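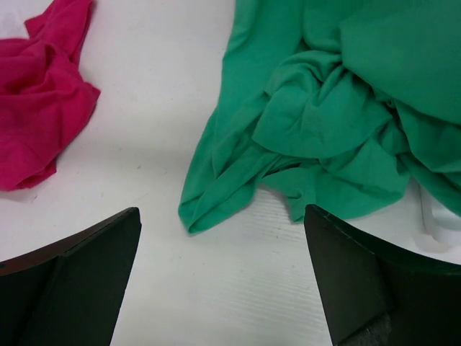 Dos telas arrugadas, una rosa y otra verde, más allá de los dedos abiertos de la pinza, desde la cámara de la muñeca.

Contra el vídeo de demostración
Opinión – 30/06/2021

Llevo un tiempo defendiendo, en reuniones y en revisiones de artículos, una idea que suele recibirse con educación y poco más: en la manipulación de tela, la tasa de éxito que publicamos mide sobre todo cómo se colocó la tela antes de empezar. El método que se evalúa explica una parte del resultado. La mano que deja la prenda sobre la mesa explica otra, y de esa mano los artículos no dicen casi nada.

El caso que tengo más cerca es el de Pendden, un proyecto en el que participé durante su última fase. El objetivo era modesto. Un brazo con una pinza de dos dedos y una cámara en la muñeca debía separar prendas pequeñas amontonadas, coger una y dejarla en otro punto de la mesa. No había que doblar nada. Separar y trasladar parece un problema menor al lado del doblado, que es el que sale en las charlas, pero quien haya intentado lo primero sabe que el doblado suele empezar cuando lo difícil ya está hecho.

La política se entrenó por imitación, con 400 demostraciones teleoperadas. Las hicieron casi todas Gunnlaugur Ásgeirsdóttir y Aleksi Pitkänen, por turnos. En la evaluación interna de noviembre el sistema completó la tarea en 58 de 64 intentos. Era un buen número y se escribió un borrador alrededor de él.

Después se repitió la prueba con una sola diferencia. Las telas las colocó Karlijn Van Loon, que trabajaba en otra parte del laboratorio y no había visto las demostraciones. Se le dijo que las dejara caer como quisiera dentro de la zona alcanzable. La misma política, con los mismos pesos, la misma mesa y la misma luz, completó la tarea en 37 de 64.

La primera reacción del equipo, y la mía, fue buscar el fallo en otro sitio. Se revisó la calibración de la cámara. Se comprobó el desgaste de los dedos. Bart Groen pasó varios días comparando los registros de par de los motores de una tanda y de la otra y no encontró nada que explicara la caída. Lo que sí encontró, al poner las imágenes iniciales unas junto a otras, fue que las dos tandas no se parecían. Cuando colocaban la tela quienes habían hecho las demostraciones, casi siempre quedaba un pico levantado mirando hacia la pinza. Cuando la colocaba Van Loon, el pico podía estar en cualquier parte, o debajo del montón, o no estar.

No hubo mala fe. Quien ha teleoperado un brazo durante semanas aprende qué configuraciones se resuelven bien y, sin proponérselo, las reproduce. Las manos se acostumbran. Pitkänen lo describió en una reunión mejor que el borrador: dijo que él notaba cuándo una tela había caído «mal» y que la volvía a tirar, y que no recordaba haberlo decidido nunca. Esas segundas tiradas no figuraban en ningún registro.

La política había aprendido a buscar ese pico. En términos prácticos había aprendido una sola habilidad, muy afinada, que consistía en cerrar los dedos sobre una punta accesible y tirar hacia arriba. Si la punta estaba ahí, el resto salía. Si no estaba, el brazo bajaba igualmente y pellizcaba la superficie del montón, unas veces con suerte y otras llevándose dos prendas a la vez.

Se me ha dicho que este es un problema conocido y que tiene nombre: cambio de distribución. Es cierto. También es cierto que ponerle nombre ha servido para dejar de mirarlo. En la sección de limitaciones se escribe que el método puede degradarse fuera de la distribución de entrenamiento y se pasa al párrafo siguiente. Pero aquí no hablamos de otra mesa, de otra luz ni de otro tipo de prenda. Hablamos de que la misma tela la suelte otra persona. Si eso cuenta como salir de la distribución, el número del resumen no describe lo que el lector entiende al leerlo.

Con objetos rígidos el efecto existe y es más pequeño. Una taza puede estar de pie, tumbada o boca abajo, y girada en cualquier ángulo. Se puede escribir una lista de posiciones y sortearlas. Una tela no admite esa lista. Dos caídas desde la misma altura dan pliegues distintos, y lo que importa para el agarre es precisamente el pliegue: dónde hay un borde, cuántas capas hay debajo, si lo que parece un extremo es un extremo o un bucle. En la imagen que abre este texto hay un pico verde que baja hacia el centro de la mesa. A una persona le parece el sitio evidente por donde coger. A la política también se lo habría parecido, y por eso es el tipo de estado inicial que yo miraría dos veces antes de incluirlo en una evaluación.

Jasper De Haan, que firmaba el borrador como responsable, sostuvo entonces la postura contraria y la sigue sosteniendo. La resumo con la mayor justicia que puedo. Un sistema real, dice, tampoco recibe telas al azar. En una lavandería o en un almacén las prendas llegan por una cinta o salen de un cubo, y siempre lo hacen de manera parecida. Si se puede diseñar la entrada para que el pico quede a la vista, se diseña, y el porcentaje alto es entonces el que importa. Exigir robustez frente a cualquier colocación sería exigir más de lo que el uso pide.

El argumento me parece bueno para un producto y malo para un artículo. Quien vende una célula de trabajo puede y debe controlar cómo entra la prenda, y lo dirá en el manual. El artículo de Pendden no decía que la tela se presentaba de una manera determinada. Decía que las condiciones iniciales eran «aleatorias». Esa palabra aparece en casi todos los trabajos del área que he revisado y casi nunca va acompañada de un procedimiento. Aleatorio quiere decir, las más de las veces, que alguien tiró la tela y le pareció bien cómo quedó.

Hay una segunda objeción, más incómoda, que es la del coste. Evaluar en robots reales es lento. Cada intento exige recolocar, esperar, anotar y a veces desenganchar la tela de los dedos. Pedir más rigor en la colocación es pedir más horas a grupos que no las tienen. Lo entiendo, y por eso lo que propongo es barato.

Primero, que coloque las telas alguien que no haya hecho demostraciones ni haya visto funcionar la política. En un laboratorio de unas 12 personas siempre se puede encontrar a alguien. No hace falta que sepa de robots, y es mejor que no sepa.

Segundo, que no se repita ninguna tirada. Si la tela cae fuera de la zona alcanzable, se anota como tirada nula y se publica cuántas hubo. Si cae dentro, se intenta, por fea que sea la configuración.

Tercero, que se publiquen todas las imágenes iniciales, tal como las ve la cámara de la muñeca antes del primer movimiento. Ocupan muy poco. Un lector con algo de práctica tarda unos minutos en recorrerlas y ve enseguida si hay variedad o si se repite la misma caída con distinto color. De todo lo que pido, esto es lo que más cambiaría las cosas, porque hace visible el sesgo sin obligar a los autores a confesarlo ni a medirlo.

En Pendden se adoptaron las tres reglas y se volvió a recoger una parte de los datos con telas colocadas por gente ajena al proyecto. El resultado subió hasta 46 de 64. Es peor que el número de noviembre y, a mi juicio, vale bastante más. La política nueva hace además una cosa que la anterior no hacía: cuando no encuentra un borde claro, empuja el montón de lado con un dedo y vuelve a mirar. Ese gesto estaba en las demostraciones nuevas porque los operadores se habían visto obligados a hacerlo. En las antiguas no había hecho falta, y un sistema que imita no puede aprender lo que no se le ha enseñado.

No sé hasta dónde se generaliza esto. Las pruebas se hicieron con un solo tipo de pinza y con un repertorio reducido de tejidos, y 64 intentos dan para lo que dan. La diferencia entre 58 y 37 es lo bastante grande como para tomarla en serio; la diferencia entre 37 y 46 la trataría con más cuidado. Es posible que con ventosas, o con dos brazos, la colocación inicial pese menos. Me gustaría que alguien lo comprobara, y no debería costarle más que pedir a un compañero de otro despacho que baje un rato a tirar trapos sobre una mesa.

Mientras tanto, cuando reviso un trabajo sobre tela hago siempre la misma pregunta a los autores: quién la colocó. Algunos responden con un párrafo añadido a los métodos. Otros responden que no lo registraron, y en ese caso pido que retiren la palabra «aleatorias». Hasta ahora han aceptado todos menos uno.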